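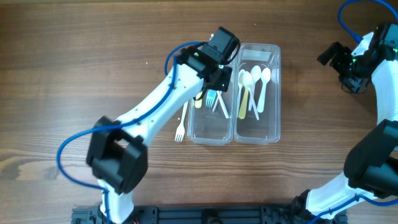 Sat 29 November

Open day, bench log for the two-arm station. Writing this up the same evening before I forget which problem went with which run.

Doors at 10. Station was powered and homed by 9:15. Fistach had their mobile base in the front half of the hall and most people stopped there first, so our first real group didn't get to us until almost 11. Fine by me, I used the time to redo the left wrist offset, which had drifted again after the arms were moved over from Indby on the cart. Same joint as in April. Someone should look at the coupling before the next time it travels.

Task shown: cutlery sort, two clear tubs side by side between the arms, forks to the left tub and spoons to the right. Plastic cutlery in white, yellow and light blue. We decided against the metal set from the old Hukero demo because it slides too much when the jaws close, and the noise puts people off asking questions.

Settings used all day:
Speed cap 22 percent of max, both arms
Config file 706, no edits after 9:40
Left arm works over the left tub, right arm parks over the bare table on its own side until called
Pendant stop with whoever is talking, second stop with whoever is resetting the tubs

Notes on the runs

Left arm did most of the work. Forks go fine when they lie with the long axis near parallel to the tub. Trouble comes when handles cross. The gripper takes the top one, the lower one comes up a little way with it and drops back at an angle, and then the next grasp is worse. Once a fork got carried over the wall and ended up on the table along the outside of the left tub. The planner has no idea what to do with a piece outside the tubs. It just carries on as if the piece doesn't exist. A kid spotted that before I did and wanted to know why the robot was ignoring it. Fair question. Told him it only looks where it has been told to look.

Spoons stack into each other and the bowls hide what is underneath. The yellow ones were picked more reliably than the white in the afternoon, when the sun came in on the long side of the hall. Clear tub walls throw reflections in that light and I think the white handles get lost in it. Not proven. Would like to repeat it with the blinds down and the same mix before blaming the lighting.

Handover between arms was shown 2 times and then I took it out of the program. It works but it is slow, and people walked off in the middle.

One protective stop at 1:50, right arm, no contact with anything. Log says torque limit on the elbow. Restarted from home with no further stops. The cable on that side had been re-dressed on Friday and may be pulling at full reach - check the ties before running anything with more travel. The left cable has a big loop of slack out over the table. It did not catch on anything but I don't like it, and a visitor asked if it was supposed to hang like that.

Questions people asked most
What does it cost. I gave the number for the gripper only, 2,899 for the pair, since that is what we have an invoice for.
Can it load a dishwasher. No.
Is somebody driving it. Not during the sort. We did drive it by hand during the break and that got a bigger crowd than the automatic runs. Worth planning as a proper part of the demo next time.
Why two arms. I don't have a good short answer to this with the current task, as one arm could do nearly all of it.

The people from Michiels stayed for most of an hour. They are looking at tray packing and wanted to see thin flat parts, which we didn't have on the bench. I said we could run a set of theirs if they send samples. They also asked about cycle time and I told them the speed was capped for visitors and not to use what they saw. Need to send them a number at normal speed.

To do
Left wrist coupling, inspect and mark position
Right elbow torque log, pull and save before it rolls over
Re-dress both cables, shorten the left loop
Tape lines on the tabletop for the tubs. They got nudged at nearly every reset and I was lining them up by eye
Some kind of check for pieces outside the tubs, even if it only pauses and beeps
Cycle time for Michiels
Bag the cutlery and label it, one spoon has a cracked handle, throw it out

Powered down 4:35. Arms left in park, rail brackets not touched, tubs in the cabinet under the bench. Key is back in the office.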